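Lurkance benchtop gripper: three months in, and would I spend the money again?

I put off buying this for most of a year. We're a small outfit doing kitchen-task work (putting lids on, taking lids off, loading things, wiping things) and our old gripper had got so sloppy that I was shimming the fingers with tape. So when the new budget opened I had one slot for hardware, and it came down to the Lurkance or the cheaper Gralden that everybody seems to start on.

I went for the Lurkance. Mostly I'm glad, with a few grumbles, and the grumbles are nearly all about money and planning so I'll spend most of this on those.

First, the price on the website is the price of the gripper and nothing else. The mounting plate is extra, the longer cable is extra, and the spare finger pads come in packs that cost more than a decent lunch for the whole team. My final order came out 30 per cent over what I'd pencilled in, and I'd been quite pleased with my pencilling. If you're filling in a budget form, ask for the full quote with every bracket and bolt on it before you write down a single figure! Dritirus, who I bought through, were happy to do this once I asked. I just hadn't asked.

Delivery was quoted as four weeks and took seven. Nothing awful, but I'd already booked the kitchen and moved a pile of other work around it, so we sat about for a bit. I'd now plan on double whatever the seller says and be pleasantly surprised.

Right, the thing itself. The fingers are slim, and that's the main reason to buy it. Food containers are the job I care about most, and glass ones with rubber-edged lids are a pain: clear, slippery, and the lid is thin when it's standing up on its edge. The old gripper had great fat fingertips that shoved everything over. With these I can come down on the top edge of a lid without clouting the box next to it, and over a long afternoon that adds up to a lot less swearing.

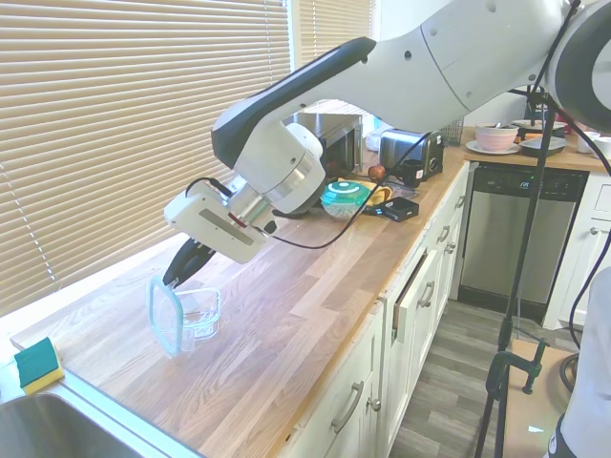 Đặng wrote in after I posted my first notes to say that I was being far too kind about the pads. Theirs went shiny after 55 hours on glass and started letting go of things, and at that rate the pads would cost more than the gripper did inside two years. Buy three packs with the first order, was the advice, and put them down as running costs so you don't have to go begging later.

Fair enough, and I've had to eat my words a bit. Mine lasted longer, I got to 60 hours before I noticed any slipping, but that's hardly a ringing endorsement is it? I've since moved the pads to their own line in the spreadsheet, next to cables and cleaning stuff, and nobody has queried it.

Other bits and bobs. The housing is boxier than I'd like and you do have to think about it when you're working close to a wall or a window sill. Cable routing is left entirely up to you, and the instructions give it half a page. Leave yourself a generous loop, then check it at full stretch before you tie anything down. I didn't, and had to cut the ties off again on the first Thursday.

It's quiet, which I hadn't thought to care about until I'd spent a day in the same room. Setup took me a morning. The software is fine, a bit plain, and it hasn't crashed on me yet.

What about the Gralden? I borrowed one for a week and for chunky objects (mugs, apples, sponges) I couldn't tell you there's much in it. If that's your sort of job, save your cash and put the difference towards a better stand, as a wobbly stand will ruin your week faster than any gripper. It's thin edges and lids where the Lurkance pulls ahead, and for me that was worth paying for.

I'd buy it again, but with the pads, plate and long cable in the first order, and with the kitchen booked for a good month later than I did. Four stars. It would be five if they put the mounting plate in the box.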